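Nustgate Forums > Arms and Grippers > Faults

Left arm lets go of the cup when the right one starts moving

darkitz_dan
1 Oct 2021

Okay, I'm stumped. Two arms on one table, clearing dishes into a tray. One arm grabs the cup by the rim, lifts, and then the second I command the other arm, the fingers relax and the cup drops. Happens maybe every third run. No error, the log just shows grip current going to zero for 600 ms and coming back like nothing happened! Plastic cups only for now, thank goodness.

View from the wrist of the other arm, with the gripper on the cup:
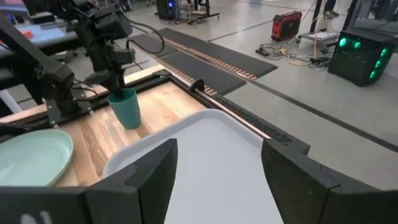 Reply 1
Ren
Brownout, I'd bet money on it. Both arms on one supply? When the second one kicks in, the voltage sags and the gripper motor resets before anything else notices. Put a meter on it while both are moving.

Reply 2
deria_k
Not so sure, Ren. A reset would show up as a dropped connection and he says the log is clean. I'd look at the cable loops on top of that gripper first. Mine did this for 2 weeks and it was a connector that opened up at one wrist angle.

Reply 3
Ren
Depends on the firmware, mine reconnects silently. But sure, wiggle the cables, it's free.

Reply 4
Yuzhen Du
Whichever it is, please keep your hands off the table while you test. An arm that goes limp and wakes up again can jump to its last target. I got a bruised knuckle that way in January.

Reply 5
darkitz_dan
Wiggled everything, no change, sorry deria. Split the supplies and got 100 runs with no drops. Still want to see it on a meter before I believe it.

Reply 6
deria_k
You moved the cables when you split the supplies though, right? Put it back on one and try again.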